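Restbridge Community Supply
Progress report to the Bhattacharjee Fund
Second period of the packing and mailing grant
August 25, 2022

Prepared by Dilani Debnath

1. Where the work stands

The grant pays for the packing and mailing of household repair kits to families on the Restbridge list. At the end of this period 700 kits have gone out since the start of the grant. The target in the agreement for this date was the same number, so the work is on schedule. The second period began in May, after the move to the Tunden room, and the first weeks were slow while shelving was put up and the floor was cleared.

Packing is done by Ruwan Gazi and Naima Berrada. Arif Biswas takes the parcels to the carrier and keeps the log. Toshiko Koyama orders supplies and handles complaints and returns.

2. Breakage

In the last report we said that breakage was our main problem. The kits contain a glass jar of wood glue and a small mirror, and both were arriving broken more often than we had allowed for. You asked us to say what we would do about it. We have made these changes.

The mirror now goes in flat between two sheets of card, against the long side of the box. Before, it stood at one end, where it took the full weight of any box stacked on top.

The jar is wrapped before it goes in and is placed in the middle layer. We had been putting it in last, directly under the lid.

Every box now gets fragile stickers. In the first period we used them only when the packer thought a box needed one, and the log shows this was uneven from day to day. The stickers go on after the box is taped and the shipping label is on, so that they do not cover the barcode or get caught under the tape. Two boxes were sent back in the first period with a sticker across part of the label, and both had to be mailed again at our cost. 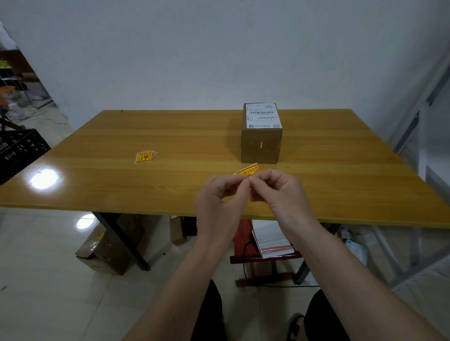 The stickers are slow to peel, and this step adds time to each box. Ruwan has found that it goes faster to do a batch of taped and labeled boxes together than to finish one box at a time. He has written this into the packing sheet. We tried a cheaper sticker for a week and stopped, as the corners lifted on cardboard and several came off in the van.

We have had 3 reports of broken contents this period. All of them were mirrors, and all were in boxes packed before the change to card sheets. Replacements were mailed in each case. We would like another full period of figures before we say that the problem is solved.

3. Supplies

Boxes come from Dikitz in flat bundles. The price went up once during the period and we covered the difference from the line for tape and filler, which was underspent. No change to the total is requested.

We are reusing cardboard where we can. Clean pieces from incoming deliveries are cut down for the mirror sheets. Anything crushed or wet is set aside for recycling, and Arif takes it out on his carrier run. It still builds up between runs, and we have not found a good place to keep it. Naima has asked for a wall rack, and Toshiko is getting a price.

The tape guns bought in the first period have not lasted. One has been replaced and the other is being used with a borrowed blade. We will buy a better model from the equipment line, which has enough left in it.

4. Labels and addresses

Returned mail was a smaller problem than before. There were 5 returns for wrong or incomplete addresses. Toshiko now calls or writes to the family before a kit is packed if the apartment number is missing. This holds up some kits for a few days, and a waiting list is kept so they are not forgotten.

We asked the carrier for a later pickup time and were told it is not possible on our route. Arif will go on driving the parcels over. His mileage is in the attached accounts.

5. Spending

Spending is within budget on every line except boxes, as explained in section 3. Postage was slightly under the forecast because more of the kits than expected went to nearby addresses. We expect this to even out, as the families still on the list mostly live farther away. Please do not count the present balance on postage as a saving.

6. Plans for the next period

We will continue at the present rate of packing. The kit contents stay the same, with one exception: we are testing a plastic jar for the glue. If the supplier can confirm that it seals properly, we will switch to it when the present stock of glass jars runs out.

Naima will write up the packing steps as a single page with the order of layers, tape, label and stickers, so that someone new can follow it when she or Ruwan is away. A draft exists and is being used at the table now.

We have one request. The agreement asks for a report every 3 months. The next date falls in the week when we count stock, and we would like to send that report two weeks later. Please let Dilani know if this is acceptable.

Attached: accounts for the period, mailing log, list of returns and replacements.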